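Review: Bundus, a budget planning package for college departments

By Unai Toledo 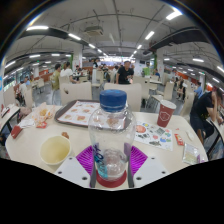
Water bottle and food tray on a cafeteria table.

Our business office bought Bundus last year after a long run of doing department budgets in linked spreadsheets. I coordinate the annual planning cycle at Potham College, so I ended up as the main user and the person who gets the phone calls. We have now taken one full cycle through it, from the first requests to the version the trustees approved in May. These are my notes for other small colleges that may be looking at it.

What it is

Bundus is a web-based package for collecting budget requests and tying them to a strategic plan. Each department gets a workspace with last year's figures already filled in. The chair or director enters requests line by line, and every request over a limit you set has to be linked to a goal in the plan. Requests go to the dean, then to the business office, then into a single institutional draft.

It does not do payroll, purchasing or general ledger work. You still need your finance system for that. Bundus reads an export from it and writes one back at the end.

Setup

Setup took us longer than the sales material suggested. The import wants a chart of accounts with one row per account and no merged headings, and ours had been built up over many years by different people. Shahzad Soomro in our business office spent most of two weeks cleaning it. When he was done we had 434 active account lines, down from nearly twice that. Most of what he removed had not been used in years, and we should have cleared it out long ago, so I don't hold that against the product.

Entering the strategic plan was easier. You type in goals and, under each one, objectives. We have 22 objectives and I had them all in before lunch. You can attach a target and a responsible office to each. Wording can be edited later without breaking the links, which I tested on purpose because our planning language tends to change after every retreat.

User accounts were simple. It works with our campus login, and permissions go by department. One problem: a person who chairs two programs needs to be set up as a member of a group and can't just be given both workspaces. The manual covers this in one line near the back.

Daily use

The request form is the best part. It shows last year's budget, last year's actual spending and the new request side by side, and there is a box for the reason. Our chairs used to send their reasons in separate emails, or leave them out. Having the box right there got us much better explanations, and the deans said so.

Comments stay attached to the line they are about. If a dean asks why travel went up, the question and the reply can both be seen when the request reaches the business office. In the old system I spent a lot of time looking for that kind of thing.

Saving is less good. The form saves when you move to another page but not while you type, and a session ends after 15 minutes without a page change. Two of our chairs lost long write-ups this way. I now tell everyone to write the text elsewhere and paste it in. The company says the time limit can't be changed on the hosted version.

It is usable on a tablet. On a phone the three columns stack on top of each other and it is hard to tell which year you are looking at.

Reports

There are 15 standard reports. I use four of them: requests by goal, requests by department, change from prior year, and the open questions list. The requests by goal report did a lot of work at our planning workshop, where we put it on the screen and went down it one objective at a time. Two objectives had no money requested against them at all. That led to a useful discussion, and one of the two was dropped.

Charts are weak. You get a bar chart and a pie chart, and the labels overlap if a department name is long. I exported the data and made my own for the trustees.

Custom reports are possible but you need to learn the filter screen, and I would set aside a morning for it. Once saved, a custom report can be shared with a whole group.

Support

Email support answered within a day each time, usually with a real fix. Phone support closes at 4 p.m. and is not open on Saturday, when our chairs seem to do much of their budget work. The training videos are short and clear but were made for an older version, so some of the buttons have moved.

Compared with Abernathy

We also had a trial of Abernathy. It has better charts and saves as you type. It treats the strategic plan as a document you upload, though, with no way to link a request line to an objective, and that link was the main thing we wanted. It also charges by the user. Bundus charges by the institution, so we could give access to program assistants who only log in a few times a year.

If your plan and your budget are handled by separate offices and you don't need to connect them, Abernathy may suit you better.

Who should buy it

I would recommend Bundus to a small or midsize college that has a written plan with actual objectives in it. Without that, the linking step is just one more box to fill in. Clean your chart of accounts before you sign, and ask to see the charts on your own data during the demo. Allow one cycle for people to get used to it.

We have renewed for a second year. The next release is supposed to include automatic saving, and I will update this review once we have used it.

Rating: 4 out of 5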